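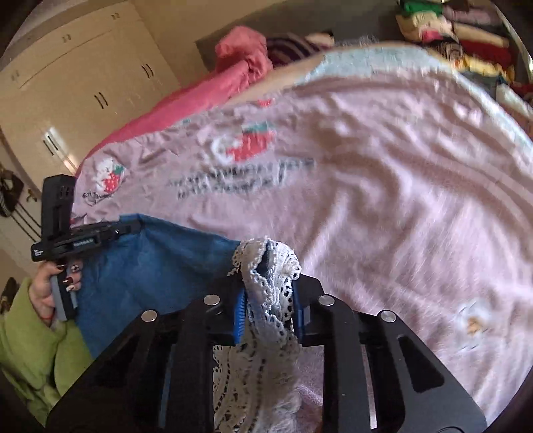
Last changed: Sunday, 21:40 (attachment moved to top of page)

Mulum-users mailing list archive
Subject: Re: [mulum-users] Flimo jaws closing skew after pad change
From: Divya Panicker
To: mulum-users

Hi Gyu-bin, hi all,

Gyu-bin Cho wrote:
> We put new pads on our left Flimo and now the jaws meet at a slant.
> The tips touch on one side first and thin cloth slides out. It was
> fine with the old pads. I have tightened all the pivots as hard as
> they go and it has got worse, plus the handle is now stiff. Do I
> have to send it back to Marar? Also, how often do you change pads?
> Ours had done 1,475 closes by the counter.

Please don't send it back yet! I did exactly the same to mine in March and felt very silly afterwards. The tight pivots are your stiff handle, and I'd bet they're most of the slant as well. The pins want to be snug with no rattle, and that's it. Back them all off until the arms swing freely, then nip them up a tiny bit at a time, going from one side to the other. If you do the whole left side and then the whole right you'll pull it over again.

Then look at the pads. The Akier ones come with a skin of glue on the back, and if any of the old stuff is still on the tip the new pad sits proud at one end. I scrape it back with a plastic card (no blades, I have gouged a tip that way) and wipe it down, then let it dry properly before the new pad goes on. Press the pad on from the middle outwards and leave the jaws closed on a folded bit of card overnight. If you're only changing one side, check it against the old one, as they do flatten with use.

For testing I've given up on paper. Paper will hold in nearly anything. Lace is much meaner, all holes and knots, and you find out quickly whether the pads are meeting along their length. In the attached you can see white crochet bunched upright between the blue pads, with the second gripper pinching the raised corner of the blue cloth it's joined to. That's the sort of pull I mean: something lumpy in one set of jaws, plain cloth in the other, and then you lift both a little and watch whether anything creeps. Do it over a bed or a sofa so that the fabric drags a bit.

On pad life, I know the Mulum notes tell you 2,000 closes. My last pair got to 2,370 before I noticed any slipping, but that was mostly towels and T-shirts. Knitted and crocheted things leave fluff in the ribs, so I go over them with a dry toothbrush at the end of every session, and pick out what's left with a wooden cocktail stick. Oil is a bad idea anywhere near the pads. I put one drop on each pivot and wiped it straight off, and even so it found its way down to a tip and I lost a pad to it.

One thing I still haven't sorted: mine reads 27 on the opening check when it's fully closed, and it ought to be nought. Re-zeroing fixes it until the next restart. Has anyone else had this, or is it just my unit?

Let me know how you get on with the pivots, Gyu-bin.

Divya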